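Home | Projects | Reports | Grants | Contact

Lulcombe Adult Reading Project: Progress Report to the Tamayo Fund

Reading time: 5 min

Last updated Feb 18, 2024

Prepared by Neema Kashindye, project lead

This report covers the first half of the grant. The money was given to run evening reading classes for adults in Lulcombe and to set up a lending shelf of easy-to-read books in the Hekutberg neighborhood. Both parts of the work are under way. The classes are on schedule. The lending shelf opened later than planned.

Enrollment

We have 43 adults enrolled. The application gave a target of 40 for the full grant period, so we are past it, but I would not raise the target yet. Enrollment counts anyone who has done the intake talk and come to at least one class. It does not tell you who is still coming. Attendance was good in the first weeks and dropped when the bottling plant changed its shift times. Several learners moved from the later class to the earlier one, and a few stopped because neither time worked.

Most learners came through word of mouth. The flyers we left at the clinic and the laundromat brought in very few people, which makes sense when you think about who we are trying to reach. A short spot on local radio did better. We plan to repeat it in both English and Spanish.

Classes

We run two class groups. The first is for people who know some letters and short words but can't read a full sentence with comfort. The second is for people who can read a simple page and want to get faster, fill in forms, or help children with homework. Each class is 90 minutes with a short break.

The first group uses the Ernoment workbooks named in the application. The early units are good. The later ones move too fast, and the stories in them are about college students, which did not hold anyone's interest. The teachers have started writing their own short passages using things learners bring in: a lease, a bus notice, a recipe, a letter from a school. These take time to prepare, and the teachers are now paid one extra hour a week for it. The hour comes out of the printing line, where we had money left.

The second group has no set book. The teacher picks a topic with the class and they stay on it for two or three weeks. So far they have done pay stubs, rental agreements, medicine labels and the written part of the driver's test. Four learners asked for help with the driver's test before the topic was planned, so it was moved up.

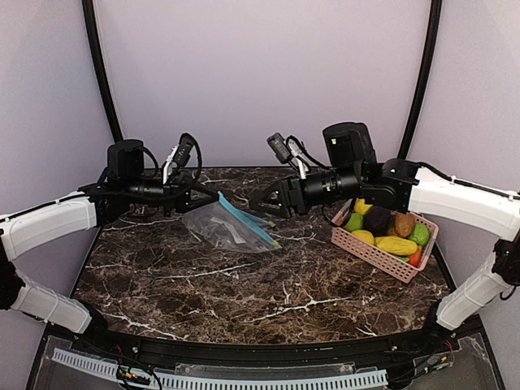

How do we know if a learner's reading is getting better?

Each learner reads a short passage aloud at intake and again after ten weeks, and the teacher notes the words missed and the time taken. The passages are at the same level but are not the same text. Learners also tell us one thing they want to be able to read, and we ask about it again at the ten-week check.

The ten-week checks are finished for everyone who started in the first intake. Most read the second passage with fewer missed words. Speed changed less. Three learners did worse on the second check, and in two of those cases the teacher believes the learner needs glasses. We had not planned for eye exams. I have spoken to the optometrist on Mill Street, who will see our learners at a reduced fee, and I would like to talk with you about whether a small part of the grant can go to this.

Lending shelf

The shelf in Hekutberg was due to open at the start of the grant and opened seven weeks late. The space we were promised in the community building was given to another group, and we had to find a new one. It is now in the front room of the tenants' office, which is open on weekdays until six. The location is better than the first one. People pass through to pay rent or report repairs, and they see the books.

We bought 463 books. Most are short novels and true stories written for adults at an easy reading level. The rest are picture dictionaries, cookbooks and children's books for parents to read at home. The children's books go out the most and come back the least. We don't charge for lost books and don't plan to.

There is no card and no computer system. A borrower writes a first name and the title in a notebook. Some learners have told their teacher that signing the notebook was the first thing they had written in public in years. A few others don't like doing it, and the office staff write it for them when asked.

Spending

Spending is under budget overall. Teacher pay is on plan. Books went $200 over because of shipping, and this was covered from the supplies line. Printing is well under. Rent for the second class space has not been billed yet, and I expect the invoice before the next report. Full figures are in the attached sheet.

Staffing

One of our teachers left for a full-time job in another county. Her group was covered by a substitute for three weeks, and attendance dipped during that time. A new teacher is in place and has finished her training. We still don't have a regular backup for the second group.

Next steps

A new intake will open in May. Before then we need to finish the home-made passages for the last part of the first course, settle the question of eye exams, and decide whether to add a morning class for people on the new plant shifts. A morning class would need child care on site. I am getting prices for that now and will send them separately.

The tenants' office has asked if we would put a second, smaller shelf in their other building. I told them we would answer after the next stock check.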